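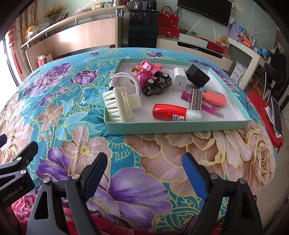

GenRobot.AI hand-held gripper, student edition: notes after one term of club use

The Clutby robotics club bought 4 of these for the home collection project, in which members record themselves picking up household items and the recordings are used to train the club's arm. This review covers the tool and the bundled software (Gornow, the desktop version). It does not cover the arm.

Build

The body is molded plastic with a metal trigger linkage. The fingers are parallel, with replaceable pads held by a single screw each. Pads ship in matched pairs. Wear is uneven if the operator favors one side, so order spares early; the supplier lists them separately and delivery to us was slow. The trigger return spring is stiff on a new unit and settles after a few days of use. One of ours arrived with the linkage pin not fully seated. It pressed in by hand and has stayed in.

Weight is acceptable for an adult. Younger members complained of a sore wrist after a long session, and we now cap sessions at 38 grasps before a break.

Grip

Results depend on the object far more than on the operator. From the standard home tray used by our members:

Toy car: no trouble on its wheels. On its side it tends to roll out of the pads when gripped near the wheels. Grip across the body.

Claw hair clip: the worst item in the set. The teeth catch on the pad edge, and a clip that opens when squeezed will change shape halfway through the lift. Keep it in the tray anyway, as the arm needs hard cases.

Coiled charging cable: lifts if the pads close on several turns at once. A single turn pulls out and unwinds the rest.

Wall charger with folding prongs: fold them in first. Out, they scratch the pads.

Lip-gloss tube and other small cylinders: good when approached across the short axis, poor along it.

Bottle with a ribbed cap: grip the cap. The ribs hold well.

Soft surfaces under the tray are a nuisance. A shallow cardboard tray on a quilt tips toward whichever side is pressed, and the fingers push the item down before they close on it. A table is better. Members working on a bed should put a board under the tray.

Software

Gornow imports a session over USB and cuts it into single grasps. Cutting is correct most of the time. It fails when the operator pauses with the fingers open above the tray, which it reads as the end of an attempt. There is no way to merge two clips, so both must be deleted and the grasp repeated. Of 3,397 grasps recorded between us, 2,338 were kept. Most of the loss was from this fault, the remainder from dropped items that the member had not marked as drops.

Export is quick. File names use the session start time only, so two members starting in the same minute will overwrite each other in a shared folder. Make a folder per person.

Gebhard Camenzind, who runs our software group, wrote a short script that flags clips under one second. It is on the club drive and does not need Gornow to be open.

Manual

Thin. The calibration page gives the steps in the wrong order: close the fingers fully before pressing the button, then open. The Rimkutė guide, which the supplier links to from its support page, has the correct order and better diagrams.

Verdict

Suitable for clubs with members aged fourteen and up. The hardware is sound for the price, and I would buy the same units again with two extra sets of pads. The software needs a merge function and better file names. I reported both on 24th September and have had an automatic reply.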